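23rd July

Bench table, second week with the new top.

Wiped down first thing with the Staltex cleaner, one capful to the bucket. The pale smudges near the knots are still there. Ieuan thinks they are in the finish and wants to go over a patch at the far end with 2000 grit before we try anything stronger. I'd leave it until the top has had a month of use.

A pale round piece out at the bench today. Moved the order sheets over to the Nerncombe shelf so they don't end up under things.

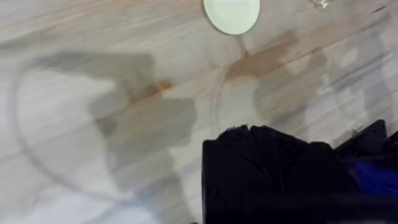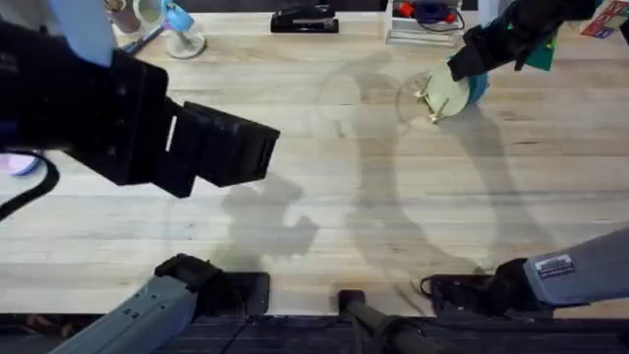 Pale colours on a pale top are a nuisance. Roos found the same in June with the cream samples and ended up putting a dark cloth down. Tried the grey one from drawer 10 after lunch and it slid about, so it will need clips at the corners. The Pastor clips are too shallow for this thickness. Flerkik do a deeper one, part 205, and I've asked for a price on a small box.

Pegs: the spare bag is marked 111 but the label has been written over at least once. Check against the book before using any.

Grain direction still to settle for the second table. Ieuan wants the planks running lengthways again, Roos would prefer a plain top with no grain at all. Leaving it open until she is back on site.

To do: clips, test patch, new label for the peg bag.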